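Handheld demonstration gathering
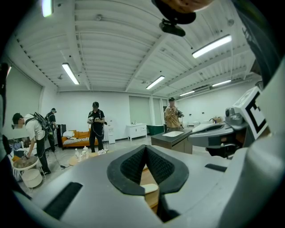 Handheld demonstration gathering is a way of collecting examples for a learning system in which people do household or workshop tasks with a gripper held in the hand, and the movements are stored for a robot to imitate later. The robot need not attend. This is widely considered the chief attraction of the method, robots being heavy, expensive and rarely on time.

Background

Earlier collections relied on teleoperation, in which an operator steered a full arm from a distance. It produced good examples slowly. Lieselotte Albers, who ran the Indden collection, wrote that her operators spent a morning persuading an arm to pick up a sponge, and that the sponge came out of it with more dignity than the staff. Indden changed to handheld grippers the following June and kept one arm for visitors.

Equipment

The usual device has two padded jaws and a lens placed to see what the jaws see. Printed square markers are often fixed to the hardware, so that software can work out where things are in relation to one another. Some rigs are worn partly on the back, with cables running to the hand. Designs differ mostly in weight, a quality that manufacturers discuss in grams and operators discuss in the late afternoon.

Rooms

Collections are made in real homes or in large rooms furnished to resemble several homes at once. The second kind allows a number of people to work side by side, at the cost of some domestic logic: a sofa may share a wall with a bathtub. The Simanjuntak guidelines, used by a number of smaller groups, ask that furniture be moved every 80 episodes, so that the system does not learn that all bottles live on one particular table.

Procedure

An episode is a single attempt at a single task, from the first movement to the release of the last object. Operators are given a short written instruction, such as "put the bottles in the basket," and are asked to carry it out at a steady pace. At Indden a full shift was 300 episodes, later cut to a figure that operators could finish and still lift a fork.

Failed attempts were once deleted. Ullo, a later collection, kept them under a separate label, on the grounds that a system which has never seen a dropped cup will be badly surprised by its first. Its archive of 600 dropped cups is the part most often requested.

Quality control

Reviewers watch episodes at 2 times normal speed and reject those with lost tracking, a covered lens or visible hesitation. The last is disputed. Fosteck, which sells reviewing software, treats any pause as an error, while Albers held that a person who never pauses in front of an open drawer has not understood drawers.

Criticism

The main objection is that a human wrist bends in ways a robot arm cannot, so that a perfectly good example may be impossible to repeat. Filters exist for this, and they also remove a good deal of the most skillful work.

See also: Imitation learning; Teleoperation; Motion capture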